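Lists > Trurkgate Workshop > Grippers and small arms > July

Godfrey Athumani, July, 21:33

Hello all,

thank you for the answers about the fingers. I reply to the last point below.

> Did you try folding yet, or only hard objects? My Picard
> fingers hold a cup very well but with a T-shirt they close
> on air. I think the tips are too thick.
> Sirent

I had the same problem with my first fingers. The tip could not go under the cloth when it lay on something soft. Now I printed them again, thinner at the end, and sanded the front edge with 400 paper. I practice on the bed at home with the woven mat on top, which is harder than the mattress and gives the finger something to slide on.
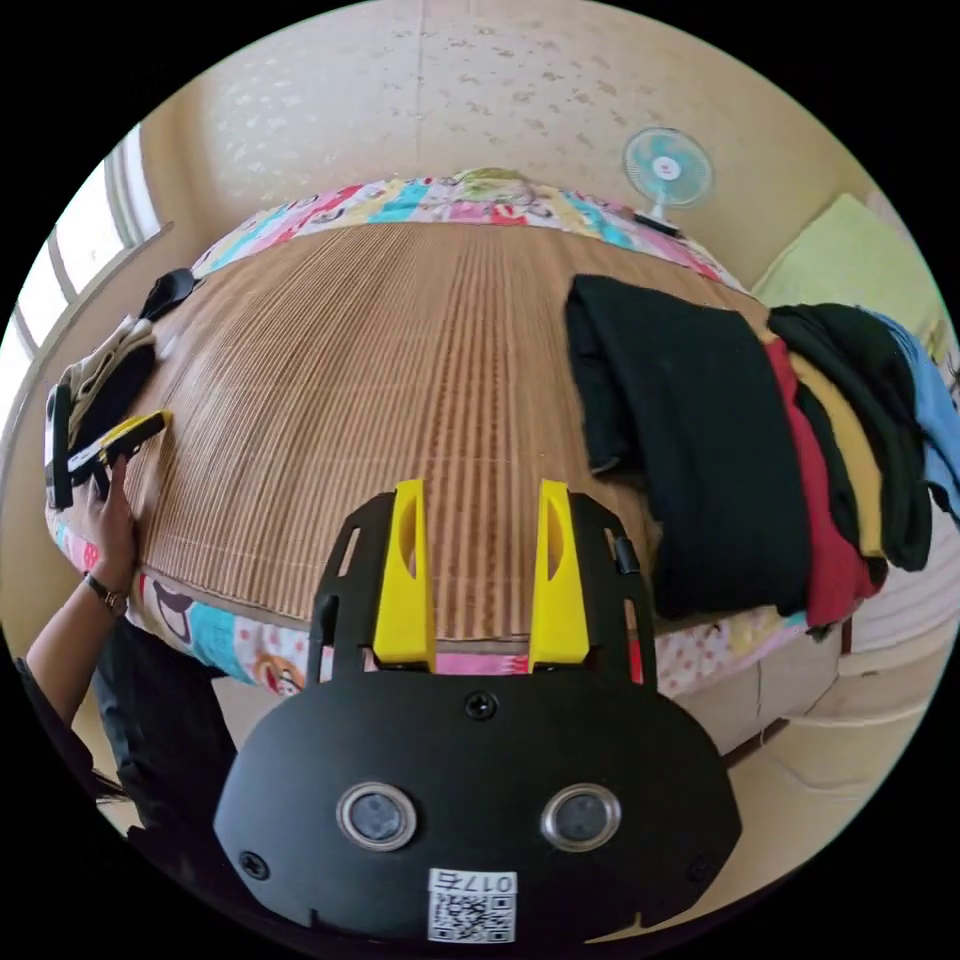

Yellow fingers on the hand-held gripper, with folded clothes on the mat.

Thick fabric is still difficult for me. If I close slowly I catch one layer, if I close fast I catch two or three. I did 60 tries with one shirt and lost it about 3 times, always at the sleeve.

Two questions for the list:

Does somebody glue rubber inside the fingers? I am afraid it will pull the cloth when I open.

And which screws do you use for the finger mount? Mine become loose after one evening. In the Rustavari build notes they write only "standard screws", and this does not help me much.

I can send the finger file to anyone who wants it.

Best regards,
Godfrey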